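Shop Notes: The Dust Season

Anyone who owns something made of black rubber knows the hobby that comes with it. Black rubber collects dust the way a navy sweater collects cat. You wipe it, you admire it, you go make coffee, and by the time you're back it looks like it spent the winter in an attic.

We had a long go at the subject in September, when the Clerbridge workshop gave up a whole Saturday to wiping things down. Bellows and boots were the worst of it. Smooth rubber takes one pass of a damp cloth. Folded rubber has a top, an underside and a valley for every ridge, and the valleys are where lint goes to retire. We got through 17 rags and most of our good humor. 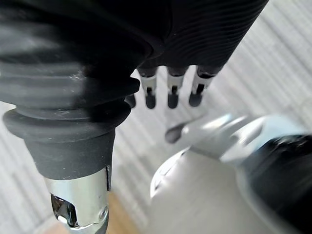 What should I use to clean ribbed rubber?

Plain water with a drop of dish soap, on a soft brush. An old toothbrush is fine. Go around the ridges, then follow with a damp cloth and let the thing dry before you fold it, bend it or put a lid on it. Skip the solvents, and skip the shiny tire stuff, which looks terrific for an afternoon and then holds on to every speck in Drutport.

Polished metal next to rubber gets its own cloth. We have tested the alternative and own a very gray cloth.

Brushes are in the Amrani cabinet, second drawer. There were 2 last week. If you have the other one, the drawer misses it.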